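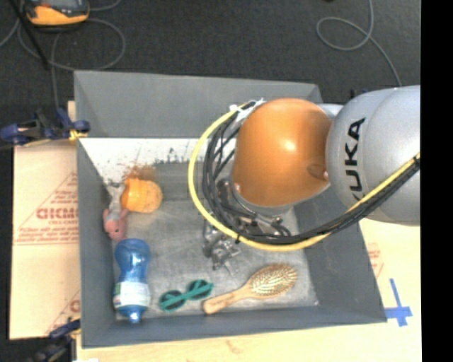 Khrystyna Sirko thinks 120 grasps per object is plenty and that anyone asking for more is avoiding the labeling. I'm quoting her from memory, but the tone is right. I've been on bin picking since March and I'd like a second opinion before I spend another week watching an arm consider a hairbrush.

Posted by rserra, 2025-11-15
Reading time: 2 minutes

Setup for the curious: KUKA arm, gray bin, five things in it at the moment. Bottle, sunglasses, brush, orange cup, plush toy. The bin is clamped. Attempts get logged in Zuvumlow as success or fail, and the model gets whatever I didn't mislabel after lunch.

- Remo

---

viola_a wrote:

120 of what, though? If the bottle is lying along the wall every time, you have one example and 119 photocopies. Dump the bin and shuffle between attempts.

---

benedetti_r wrote:

Disagree with Viola, politely. Wall cases are where ours fell apart at Meireles. We shuffled like mad, everything drifted to the middle, and the model had no opinion at all on anything touching a side. I'd keep the bottle and the toy right where they are for a while.

---

viola_a wrote:

"For a while" is how you get a bottle-along-the-left-wall detector. I have built one. It was very good.

---

rserra wrote:

Could do both. Shuffle every 7 attempts, and push 2 objects to a wall on purpose?

---

samuele_b wrote:

Fine by me, but log which ones you pushed. Also keep your failures. Somebody on my team deleted all the misses to save disk space and we trained a gripper with tremendous self-esteem.

What are you doing about the sunglasses? Dark lenses gave our depth camera nothing but holes.

---

rserra wrote:

Mostly swearing. I was going to drop them from the set.

---

benedetti_r wrote:

Don't! The awkward ones are the whole point. Drop the cup if you need to drop something.

---

viola_a wrote:

On this we agree - mark the date.

---

ksirko wrote:

I said 120 per object per pose, Remo. You left off the second half.

---

rserra wrote:

I see. That's a different number of weeks.

Recent threads
- Trirar export drops the last 4 rows, anyone else?
- Labeling slips: one person or two?
- Pravovum license renewal, again
- Suction or fingers for soft toys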